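README - Soslow CPU seating set
Student robotics club, Rankin build room
Last edit 2022-05-13 (Dinesh)

Read this first if you're pulling the data for the class project. Most of the questions we get in the club channel are answered somewhere below.

What it is

Recordings of one arm working on a desktop PC. Main task is putting a processor in its socket. Side tasks exist but are thin, see Tasks. 390 episodes total after cleanup. All teleoperated by club members, no scripted motion anywhere in the set. Made for the spring project and for the Braslow student challenge, where the entry has to include the data and not just a video of the good run.

Who

Hemi Whitcombe - operator, task list
Macario Ponce - operator, gripper
Murray Mahuika - recording software, sync
Behrouz Mahmoudi - labels, review
Dinesh Agarwal - packaging, this file

Ask Behrouz about labels, ask Murray about anything with timestamps in it. Please don't ask Hemi about timestamps.

Why a processor

We did pegs and blocks in November and everyone's policy could do it by the second week. Wanted something where being a little bit off matters. A CPU has to go in level and the right way round, and you can't push it to make up for a bad approach. Also we had access to old Dells.
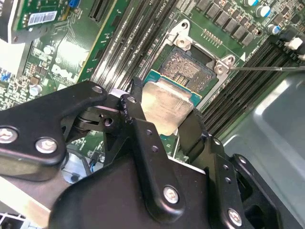 Wrist view is the one to train on if you only have room for one. Hemi trained on the side view alone first and the policy got over the board fine, then had no idea what to do for the last bit. In the wrist stream you get the things a person would look at, mainly the tilt of the chip against the open retention frame, and the small white triangle printed on the board next to it. The fingers take up a lot of the lower half of the view. Don't crop them out, Macario tried it and results got worse. If you downscale, check that you can still tell the edge of the socket from the field of pins inside it. At our smallest setting you couldn't, and we spent a week blaming the network.

Cameras

wrist - small camera on the arm, moves with the gripper
side - fixed, looks at the bench and the tower

Both saved as video, one file per camera per episode. The side camera got bumped between session 4 and session 5. Poses before and after are in calib/, use the right one. The loader picks by session number, so if you're renaming folders you're on your own.

Glare: the metal on the board and case throws light back at the wrist camera. Some episodes have a bright patch over part of the board for a few seconds. Behrouz flagged the bad ones as glare=1. We left them in.

Layout

episodes/ - one folder per episode, numbered
calib/ - camera poses, two sets
labels/ - one text file per session
splits/ - train, val, test lists
tools/ - loader and viewer

Inside an episode folder: wrist video, side video, joint log, gripper log, notes file. Notes file can be empty. Usually is.

Tasks

1. Seat. Processor is already in the gripper at the start. Lower into socket, release, back off. Bulk of the set.
2. Pick and seat. Same, but starts with the processor in the holder. 109 episodes.
3. Lift out. Processor starts in the socket, frame open. Grab and raise. Fewer than we wanted, it's hard to get a grip on.
4. Lever. Push the socket lever down. 18 episodes, practice only, not in any split.

Frame and lever are opened by hand before tasks 1 to 3. The arm does not do that part in this release.

Labels

Each episode gets one outcome: good, bad, stopped.
good - chip sits flat, operator says so and reviewer agrees
bad - dropped, crooked, or wrong way round
stopped - operator quit before contact or hit the pause

If operator and reviewer disagree it goes to bad. This is strict on purpose. A few of them look perfectly fine in the video, we know.

There are also phase marks (approach, align, lower, release, retreat). Align and lower overlap a lot depending on who's driving. Macario lines up high and comes straight down, Hemi sort of creeps in from one side. Treat the align/lower boundary as soft. Operator id is in the label file if you want to split on it.

Setup notes, for people adding episodes

Do these in order. Session sheet is taped up by the Fludeck cabinet.

1. Tower unplugged, side panel off, on its side on the slatted table. Motherboard facing up.
2. Leave the rest of the insides where they are. Drive cage, power supply, all of it. We want the clutter, a bare board on a mat is a different (easier) problem and the challenge entry is for a full case.
3. Check the wires across the board. Push back anything lying over the socket. Don't tidy further than that.
4. Fixture plate goes next to the tower, not in it. Run the home pose once and watch the loops of cable on the arm, they like to catch.
5. Start both cameras, wait for Murray's script to say it has both, then start the log.
6. Finish and take a look from the side before you save. Open case with the board up, arm coming down from above, plate clear on the table.
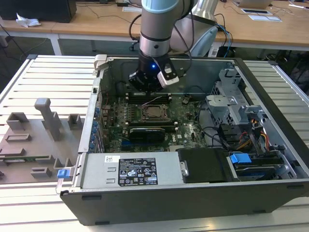

7. Save, fill in the session sheet, write the outcome right away. Not at the end of the day. Behrouz will find out.

Pins

If you bend socket pins, stop and tell somebody. Not a big deal, boards are old, but every episode after that is junk and we lost most of an afternoon in session 3 because of it. Those are removed, so there's a gap in the numbering. The gap is not a download error.

Splits

Split by session, not by episode. Test is all of session 6 and nothing else. Random splits gave us much nicer numbers and they were wrong, consecutive episodes are nearly the same thing with the light in the same place. If you report on your own split say so in the writeup.

Known problems

- Gripper log drifts behind the video in long episodes. Murray has a fix in tools/ but it's not applied by default.
- One folder has the wrist and side files swaped. It's listed in the notes for that session.
- Same model of tower throughout. Don't expect it to work on another board without more data. We haven't tried.
- Phase marks missing for the lever episodes.
- Background desk is visible in the side view and stuff on it changes between sessions. Mask it if your model is picking up on that. Hemi's did.
- No force data. The sensor wasn't on the arm yet.

Baseline

Plain behavior cloning, both cameras, weights are in the club drive. It seats the chip sometimes and is worst when the starting tilt is large. Full table goes in the Braslow writeup when Hemi finishes the reruns, not putting half numbers here.

Using it

Club and class members: go ahead. Outside the school: ask Dinesh first, mostly so we know who has it. Credit the Rankin build room if you show clips. Don't post the raw joint logs anywhere, we haven't agreed on a license yet.

To do

- more lift out episodes
- second type of board (Macario is looking)
- re-time the gripper logs for real
- merge the two label formats, sessions 1 and 2 still use the old one and the loader converts on the fly, slowly

Bugs in the loader go in the channel with the episode number. Without the episode number we can't do anythign with it.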